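12 min read

4.2 Condition of donated equipment at intake

The second part of the study followed desktop computers from the moment they were handed in at the Ketolthorpe reuse center to the point at which each one was assigned to a outcome category. The center accepts equipment from households, schools and small offices in the surrounding county. Over the study period it logged 3,802 items, of which a little more than half were desktop towers. The remainder were laptops, monitors, printers and loose parts, and these are treated separately in Section 4.4.

Intake records were kept in two forms. Staff at the front counter filled in a paper slip with the donor's postal area, the stated age of the machine and the stated reason for giving it up. A second record was made at the bench after the side panel had been taken off. The two records were matched by slip number. Where the slip was missing or could not be read, the item was kept in the totals but left out of the analysis of donor reasons.

The reasons given at the counter were short and often vague. "Slow" was the most common single word, followed by "old" and "replaced." Few donors named a fault. Interviews carried out later in the study suggest that many households did not know whether the machine still worked, and had stored it in a closet or garage for several years before bringing it in. Earlier work on household storage of electronics has described the same delay, and our findings agree with it in general terms. The length of storage matters for reuse: a tower that could have been resold with little effort in its fifth year may have almost no market by its tenth.

Bench inspection followed a fixed order. The inspector noted whether the power supply, motherboard, processor, memory, storage drive and graphics card were present, and then whether each could be tested. Presence was recorded before any part was tested, so that a machine with one part missing would not be entered simply as "not working." This distinction had been absent from the center's own forms before the study began, and it changed the picture of the donated stock considerably.

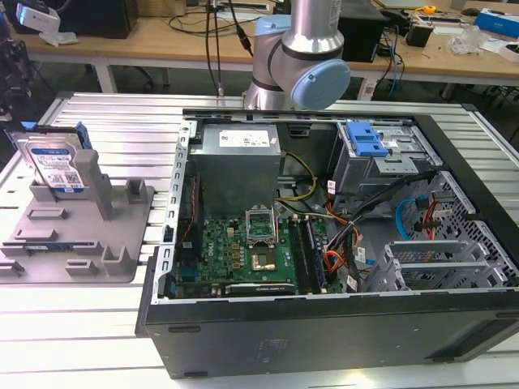
Figure 6. Open desktop tower with an empty processor socket and memory modules in their slots.

Sutrisno Ngui objected, in written comments on an earlier version of this section, that presence alone overstates what can be recovered, as a memory module that is fitted may still be faulty and a power supply of unknown age should not be passed on without a load test. We accept the point. The category "complete but untested" has therefore been separated from "complete and working" in all tables, and the estimates of resale value in Section 5 use only the second group.

Incomplete towers formed a larger share of the stock than the center had expected. Storage drives were the part most often absent, and the interviews offer a plain explanation. Donors were worried about personal files and had removed the drive themselves or asked a relative to do so. Several said they would have left it in place if they had been told how it would be erased. Missing processors and memory were less common and came mainly from small offices, where parts had been moved into other machines before the tower was released.

These results have a direct bearing on how reuse centers plan their work. A tower without a drive can usually be completed from stock at low cost. A tower without a processor presents a harder case, for the replacement must match the socket and the board, and the center seldom has a suitable part on the shelf. Under the center's present rules, such machines wait on the shelf for 47 days and are then broken down for parts. Staff considered this period too long for common office models and too short for the less common ones.

The counter procedure was revised in July in response to the first results. Donors now receive a one-page sheet on data erasure before they hand over a machine, and the slip carries a separate box for parts removed at home. The effect of the revised slip on the share of towers arriving without drives is reported in Section 4.3.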